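The fault on cell 4 at Cluson first showed up as a slow release. "The fingers were told to open and they opened late," says Rory Cowie, who maintains the Stemel grippers. "The log had 210 milliseconds where we allow 57." 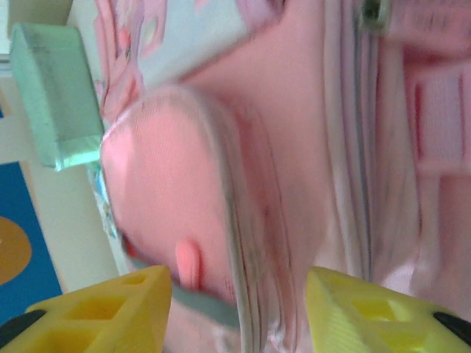 Soft goods hid it for most of April, he says. A plush item gives under the pads, so the force reading stayed inside limits - the controller saw a normal grip. Cowie traced the delay to a worn connector at the wrist. The cell now stops on any late release. "It should have done that from the start."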